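Ticket 788: Flulta table, marble top lifting at back edge

Status: closed
Opened by: Gisela Fuentealba
Product: Flulta work table cover, white with gray marble pattern
Shipped from: Vimstead

2 comments

Wednesday, August 28, 2019

The cover on my sorting table has started to lift along the back. I put it on in April and it was flat until last week. I use the table for sorting cables into plastic baskets, and the baskets slide down into the lifted part and won't sit straight. I already tried pressing it down by hand and leaving a stack of books on it overnight. It came back up by lunch.

Reply from Kassa support

Sorry for the trouble. Please check the following and write back.

Is the lift only along the back, or at the corners too? Has the table been wiped with anything other than water? Was the surface cleaned with the Skusix wipe from the box before the cover went on?

Reply from Gisela

Back only. Corners are fine. I wipe it with a damp cloth and dish soap. I didn't use the wipe, there wasn't one in my box.

Reply from Kassa support

Thanks. The missing wipe is probably the cause. Dust under the cover keeps the glue from holding. Steps:

1. Take everything off the table.
2. Warm the lifted part with a hair dryer on low and peel it back slowly, up to 2 inches.
3. Clean the table under it with rubbing alcohol. Let it dry.
4. Press the cover down from the middle toward the back edge with a folded towel.
5. Leave it alone for 24 hours. No baskets.

We are mailing a wipe and a replacement edge strip, part 171, in case it doesn't hold.

Reply from Gisela

Did all of it Thursday night. There was a line of gray dust under there. One small bubble left, which I pushed out with the towel. Baskets went back in a row across the back once the time was up, and I went back to sorting.
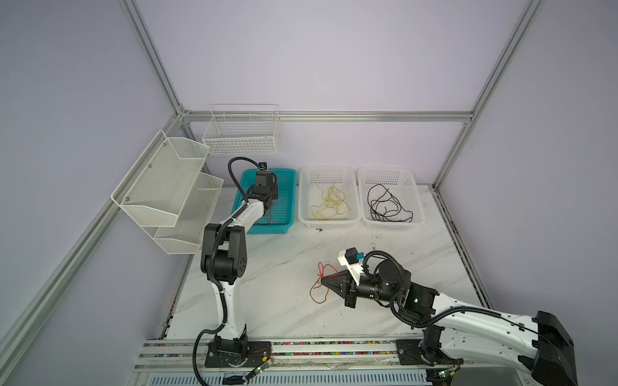 I did the red and orange cables first, they tangle the worst. The baskets stay put now. I haven't used the edge strip and will keep it in the drawer. Please add the wipe to the packing list, the instructions tell you to use it.

Reply from Kassa support

Passed on to packing. Closing this ticket. Reply here if the edge lifts again and it will reopen.

Share 0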